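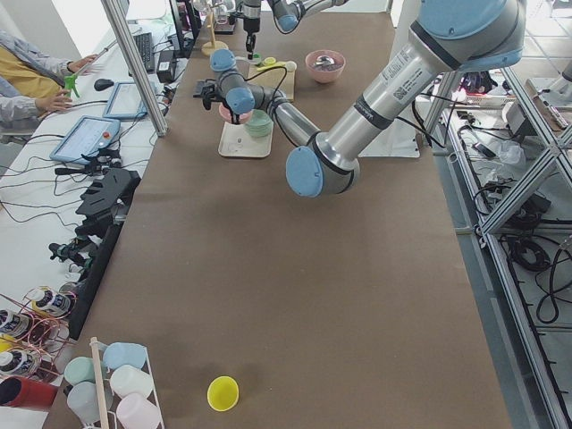 Two robot arms at the long table, with mint-green bowls in the tray.

Plirura: fee notices from small cryptocurrency exchanges

Last updated: May 5, 2019

Plirura is a collection of 3873 fee notices published by small and mid-sized cryptocurrency exchanges, each tagged by hand for what the notice says it will cost a customer to get money out. Getting money in is usually free. We have no fields for that.

A "notice" means any public text in which an exchange announces, changes, clarifies or apologizes for a fee. Most are blog posts or support pages. Some are a single sentence at the foot of a post about a new logo, and those tend to be the expensive ones.

What is in the repository

notices.csv - one row per notice, UTF-8, comma separated
labels.csv - one row per notice per annotator, before merging
merged.csv - the agreed labels
disputed.csv - the rows where agreement was never reached
guide.txt - the annotation guide, with Ferdinand's footnotes left in

If you only want one file, take merged.csv and join it to notices.csv on notice_id. Please don't join on the title. A large share of the titles are "Important update".

Fields in merged.csv

notice_id: stable between releases. Gaps in the numbering are duplicates we removed.
exchange: name as printed in the notice. Exchanges that renamed themselves keep the old name on old rows.
coin: ticker symbol, or ALL if the notice covers every coin on the platform.
fee_type: flat, percent, tiered, network or unclear.
fee_value: the number as printed. Empty when fee_type is tiered or unclear.
direction: up, down, same or new. "Same" exists because exchanges do announce that nothing has changed, often at length.
effective: the date the fee takes effect. It can fall before the publication date. We checked, and then we checked again.
tone: plain, cheerful or regretful. Added at Selina's insistence and now the most requested column in the set.

How the notices were collected

Olumide Omoregie wrote the collector, which visits a list of exchange sites and saves anything that mentions a withdrawal, a fee or an "adjustment". The list began as a spreadsheet left over from an older project at Wallner, a payments consultancy that has given permission for us to use it and has asked us to say that it doesn't endorse the results. Wallner does not endorse the results.

Pages behind a login were skipped. So were chat channels, even though several exchanges announce fees only there. Ceklow moved all its announcements to chat in October and vanishes from the data at that point. It is still in business, as far as we know, and its customers presumably learn things somehow.

Notices in languages other than English were kept only when the exchange published its own English version beside the original. Where the two disagree we recorded the English and put a note in the comments column. They disagree more than you would like from people holding your savings.

How the notices were labeled

There were 3 annotators: Rosalie Widmer, Thaddäus Bühler and Selina Koller. All of them read the guide before starting and argued with it afterward. A block of 3000 notices was labeled by all three. The rest got two readings, with the third annotator called in when the two didn't match.

The guide asks one question over and over: what would a customer with an ordinary balance believe this costs? We chose belief over arithmetic after a long week with the notices from Gadovell, whose fee formula refers to a table that refers back to the formula.

In the end 273 notices stayed disputed. They are in disputed.csv with every annotator's label and comment, and they are left out of merged.csv only in the sense that fee_type is set to unclear for all of them. Some users have asked for a majority vote on these. You can compute one from labels.csv in a line of code, and we would prefer that it had your name on it.

Things that will trip you up

Decimal commas. Exchanges run from countries that use a comma as the decimal mark sometimes keep it in their English text, and sometimes don't, within one notice. fee_value has been normalized to a point. The raw text in notices.csv has not.

"Zero fee" withdrawals. A notice that promises zero fees and then describes a "processing contribution" is labeled by the contribution. Two exchanges wrote to complain about this. Their letters aren't included.

Network fees. Many notices say that the customer pays "the network fee" and then state a fixed amount. If the amount is fixed we label it flat, whatever the exchange calls it. If the notice says the amount follows the network and gives no number, it is labeled network. This rule accounts for most of the changes between the first release and the current one, so don't compare counts across the two.
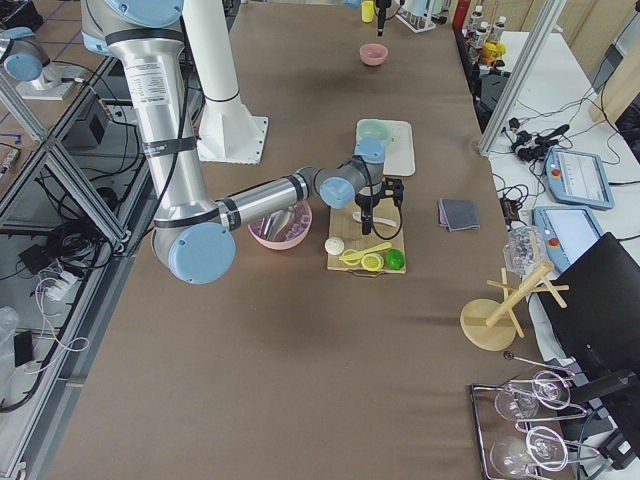

What it is good for

People have used Plirura to train clause classifiers, to study how fee changes are worded, and in one case to teach a class on reading contracts. It works reasonably well for all of these. The texts are short, the vocabulary is narrow, and the labels are consistent outside the disputed rows.

It is poor material for ranking exchanges by price. Coverage depends on who posts openly and who doesn't, so an exchange with many rows may simply be the more talkative one. It is no use at all for deciding where to put your money, and please stop writing to Rosalie to ask.

Known gaps

Exchanges that closed before collection started are missing, along with whatever they were charging on the way out. Stablecoins are thin. Margin and lending fees are out of scope. Deleted notices stay in the data if we had saved them already; we don't remove a notice because the exchange has thought better of it, but we will correct a label if you can show us it's wrong.

License and credit

The labels, the guide and the code are free to use with credit. The notices belong to the exchanges that wrote them and are reproduced for research. Credit should read "Plirura fee notices, O. Omoregie and F. Imhof, editors". Annotators are to be named in any paper that uses labels.csv.

Corrections

Open an issue with the notice_id, the field and what you think it should say. Quote the sentence you are relying on. Ferdinand Imhof answers most of these, slowly and in full. Requests to add an exchange go in the same place with a link to its public announcements page, and if the page needs a login, the answer is in the collection section.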